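Print this page | E-mail this page
Reading time: 2 minutes

Kandham Packing Study: progress report to Wanmont
07/05/2012
Prepared by Rogério Magalhães, Clisutero

Work since the February report covered the sorting and basket packing of small drink cartons on the tabletop station. The handling list now stands at 480 items, and carton tea was added to it in this period.

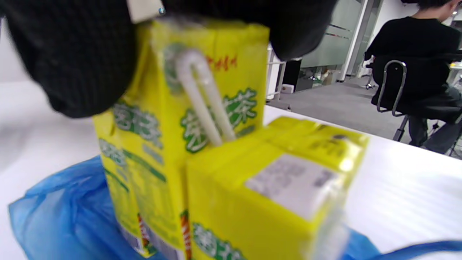

Carton tea is entered by flavor and by pack orientation at the start of packing. Orientation affects how the item is picked up and how much of the basket floor it takes. Straws are a second variable. On the yellow green tea carton the straw is folded into a U and held against the face, and packers were told to leave it in place. Cartons on their side are stood up before packing.

Station layout is unchanged. The table is kept clear except for bags, the basket and the items in hand.

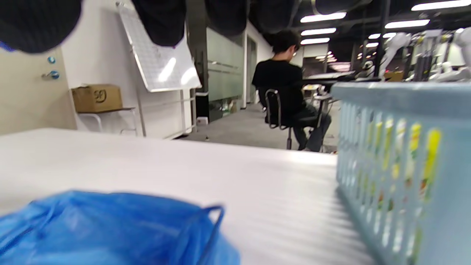
Packing table with light blue basket, right, and blue plastic bag.

Of the 2,000 placements planned, 1,283 are logged. Hugo Rolland checked the log against the item list and returned three entries for correction, all of them flavor codes. Green tea and jasmine tea share a base color and had been entered under one code.
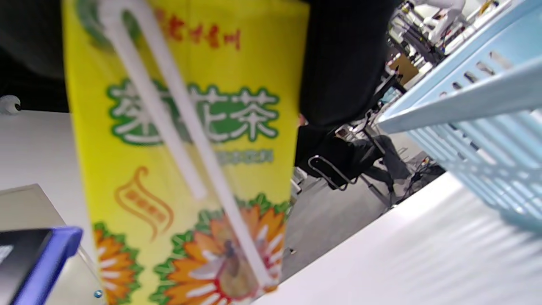 The codes are now separate, and the affected entries have been reissued. Remaining placements will use the same basket type. Aubert has asked for a second table height; a cost for this will follow under separate cover. No change to the budget is requested.

Related items
Kandham Packing Study: February report
Item list and flavor codes
Basket types, Aubert comments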